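4. Boards, letters and leftover ink

4.1 What we mean by a used board
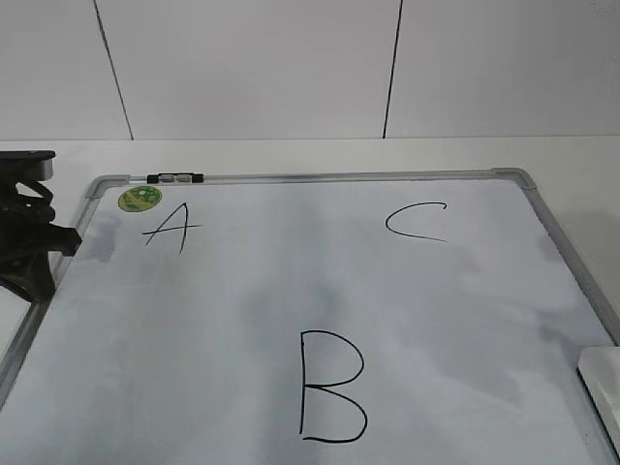 Figure 3. A framed whiteboard laid flat on a tabletop, with single capital letters in thin black marker.

4.2 Why we stopped buying new ones

When Myrto Fragkou and I started this study, we did what everybody does and ordered fresh boards. They were lovely! They were also useless to us, and it took me most of a month to admit it. A fresh board takes ink and gives it back with one lazy swipe. People's boards at work don't behave that way. They have history in them, all those meetings and phone numbers and half-finished org charts, and after a while the surface goes cloudy and stays cloudy.

So we swapped them out for boards that had been in use in the Warkumen offices, and the one in Figure 3 is typical of what we ended up liking. Look at the middle and the right side, where the gray smudging is easiest to see. We call that haze "ghosting" in the rest of the paper (Spyros Karagiannis wanted "residual veil," and lost the vote). A board counts as used, for us, if a reader standing at arm's length can see ghosting without tilting their head. I know that's a loose rule. We tried a stricter one based on a gray card and it sorted the boards almost the same way, with a lot more fuss, so we went back to looking.

4.3 Laying the board flat

We also moved the boards from the wall to the table. Most earlier work on marker legibility that I've read keeps the board upright, and for a classroom study I'd do the same. Our interest was in small teams, though, the kind who pull a board down and lean over it together with their coffee. Writing flat changes your letters. Your wrist drops, your strokes get longer, and you tend to overshoot on anything with a crossbar or a tail. The A in Figure 3 shows the sort of thing I mean, with a crossbar that runs on past the right leg, and the C has a lower tail that wanders off to the right. We scored letters like these as "loose" and kept them in. Angeliki Athanasiadis argued early on for a stencil, which would have made the scoring much easier, but a stenciled letter isn't what anyone has to read off a board on a normal morning.

4.4 Marker and letters

The writing was done in thin black marker throughout. We ran a small pilot with a chisel tip and readers got nearly everything right, ghosting or no ghosting, so there was nothing left to measure. With a thin line there's room to make mistakes, especially when the letter crosses an old smear that is close to it in tone.

Letters were capitals, written one at a time with plenty of space between them. I'd wanted short words at first (I still think that's the better study!), but words let people guess. Give a reader the first half of "lunch" and they'll hand you the second half without looking.

In all, readers gave us 1451 single-letter answers, and we threw out 389 of those where the reader had changed their mind partway through and the note-taker couldn't tell which answer to keep. That's a bigger loss than I'd like. Mogens Dalsgaard went back over the discarded sheets and found them spread pretty evenly across the boards, so I don't think they tilt the results much, but please keep the number in mind when you get to Section 5.

4.5 Cleaning between rounds

Boards were wiped with a dry felt eraser between rounds and nothing else. No spray, no damp cloth. We allowed eight wipes per board, side to side, and then the next letters went on whatever was left. Evangelia Antoniadis did the wiping for every session, which keeps the hand pressure fairly steady, though it does mean our ghosting is partly Evangelia's ghosting. A second wiper would have been a good check and we plan to add one in October, when the Indau boards come back to us. Those have a slightly rougher coating and I expect them to hold on to more ink after the same number of wipes.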